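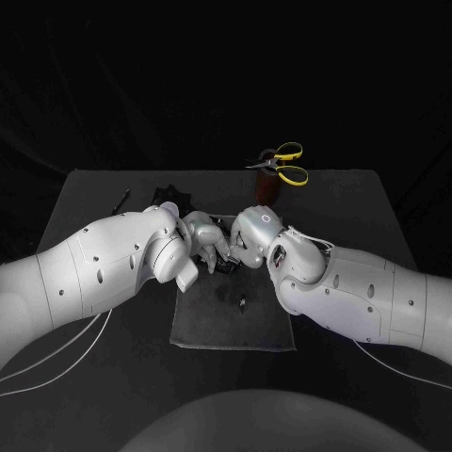 Two white robot arms over a dark grey cloth mat, with a small black object between the hands.

The parish boundary at Prandow ought to be printed as a dotted line until someone has checked it. The current sheet shows it solid, following the stream for the whole of its eastern side, and cites the survey of 200 plots as its source. That survey stopped at the mill. Above the mill the line was drawn by Vlasta Kopecký from the tithe lists, which name fields and give no bearings.

I have compared the lists with the ground. Of 31 fields named on the eastern side, three lie beyond the stream — all on the slope towards Naidu, too steep for the plough and long used as woodland. Kvido Lukáč argues that they were leased from the neighbouring estate. He may be right, but a lease should leave a record, and he cites none.

A solid line tells the reader that the matter is settled. The next printing should drop it above the mill.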